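3.2 Surface condition and small-object storage on shared desks

The second part of the study dealt with the small personal items that stay on a desk between tasks. Earlier work at the Brunton site (Ellery, unpublished notes) had treated these items as a single category, "loose accessories," and recorded only whether they were present. We separated them by size and by whether they had a fixed place. Items that fit in a closed hand were assigned to the smallest class. Most of the difficulty in coding came from this class.

Observations covered 22 desks in two open-plan rooms, Astow and Zekdale, over a period of 12 weeks ending in October. Each desk was inspected in the late afternoon, before cleaning. The inspector noted the objects on the work surface, their distance from the front edge, and the state of the surface itself. Debris was scored by eye on a four-step scale, from none to continuous. Scratches were recorded separately and were not included in the debris score.

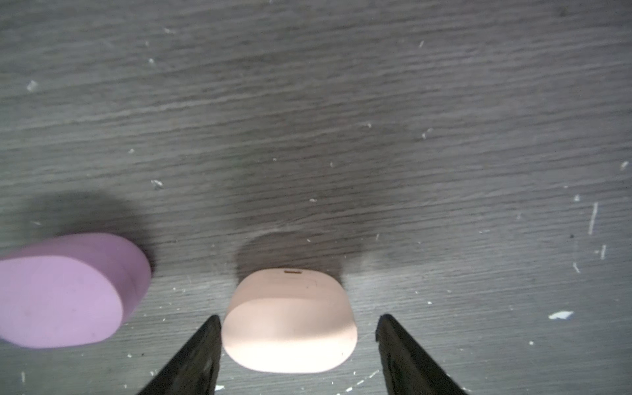
Figure 4. Rounded objects in lilac and pale pink on a gray wood surface. Pale flecks and scratch marks are visible on the wood.

Color had a measurable effect on scoring. On gray surfaces with a pronounced grain, light particles were easy to detect and scores from the two inspectors agreed closely. On white surfaces the same inspectors differed by one step in many cases, and the lower score was usually given under ceiling light alone. A desk lamp was therefore added to the procedure from the third week. Scores from the first two weeks were kept in the data set but left out of the comparison between rooms.

Shadows were a second source of error. A rounded object placed near a lamp darkens the surface next to it, and particles in that area were sometimes missed. Inspectors were instructed to score the open part of the surface first, then lift each object, score the area under and beside it, and return the object to its original position. Shayne Ellery repeated the inspection on 12 desks using this order. The revised scores were higher on desks in the Zekdale room, where small items were more often left out overnight, and unchanged in Astow.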